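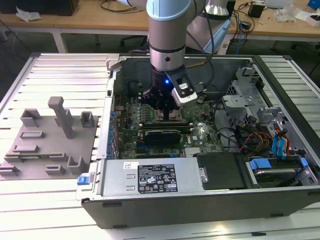

An Afternoon at Imside, Where the Planner Does the Worrying

March 26, 2021
By the Novden site visits desk

Imside keeps its software lab on the second floor of a building in Lund that used to sell office furniture and, judging by the chairs, never quite finished. We had been invited in December, then un-invited, then invited again with a form to sign. The form was four pages long. The tour was two hours, including coffee.

The company doesn't build robots. It buys arms from people who do and writes the part in between: the layer that looks at a thing, decides where to put the fingers, and works out how to get there without hitting anything expensive. The package is called Muven. The current job is taking apart old desktop computers, on the theory that a recycler would like the memory and the drives out before the rest gets shredded.

On the day, the subject was a tower with a Dell logo on the board, lying on its side on the slatted aluminum platform with the side panel off. I have taken apart several machines like it, usually with a screwdriver in my teeth, and had never thought of it as difficult. Then I watched an engineer pull up the planner's view of it. Every cable was a smear of uncertain points. The drive cage was a wall. The loops of black wire near the back of the chassis were, to the software, a sort of weather.

Cables are the problem, we were told, and then told again in each room. A rigid part can be matched to a model. A bundle of red, yellow and orange power leads is a different shape in every computer ever opened, and a different shape again after you nudge it. Muven doesn't try to model them. It wraps them in a padded region and gives the planner a price for going through, so that brushing a wire is allowed if the detour is long enough and yanking one never is. Setting that price took most of last fall. Too high and the arm refuses to enter the case at all, like a cat at a bathtub. Too low and you get what the log files call a "retention event."

Perception runs off a camera module mounted on the side of the gripper. This has an obvious advantage, in that the camera goes where the work is, and an obvious drawback, in that up close it sees mostly the work and very little of what the elbow is about to do. Muven handles this by taking a set of views from higher up first, stitching them into one map, and then trusting the map for the elbow and the live picture for the fingers. When the two disagree by more than a set margin, it backs out and looks again. I asked how often that happens. The answer was 43 times in the last 200 attempts, delivered in the tone of someone who had been asked by management that morning.

I liked the color business. Computer makers have spent years marking the bits a person is supposed to touch, and this case has blue plastic clips on the hard drive and a blue release latch at the end of the power supply. An early version of the detector leaned on that heavily and did splendidly, right up to the day it met a row of blue capacitors. The arm proposed to release them. It now needs a shape to agree with the color before it proposes anything.

Next to the computer sits a gray 3D-printed plate with a tall post and a scattering of blocks and U-shaped holders. It gets used for calibration. The software knows where everything on the plate ought to be, checks where the camera thinks it is, and adjusts. The routine takes 11 minutes and is run before each session. There is a shorter one. It has been switched off in the menus, and no one volunteered the story.

The part of the tour I would go back for was the replay tool. Every run is recorded with the joint positions, the camera feed and the planner's reasons, all on one timeline that you can drag back and forth. You can stop at the moment the gripper is hanging over the processor socket and read off the six other approaches it considered, with a score against each. Then you change a setting and run the same moment again in simulation. One run we scrubbed through had 61 rejected paths before the accepted one, and the accepted one looked to me exactly like the ninth. I was told the difference was in the wrist. I nodded.

Less impressive: the error messages. "Plan failed: no plan" appeared twice in our presence. The scripting side is pleasant if you already write Python and a locked door if you don't, and the promised drag-and-drop editor was shown to us as a slide. The safety talk was good and could have come before we walked past the arm.

As for whether it pays, Imside won't give a cost per machine yet, and says a person with a screwdriver is still a good deal faster. They expect that to change. We have another form to fill in for the next visit.

Comments (3)

gantrygoose: Did they say if it handles screws? Every demo I see starts with the panel already off.

Novden desk: Not yet. Panels come off by hand, screws are "on the roadmap."

pkt_loss: "Plan failed: no plan" is at least shorter than what ours prints.

Related visits

Two days at a bottling line that mostly stood still
Simulators we have sat through, ranked by chair
What the warehouse people mean by "real time"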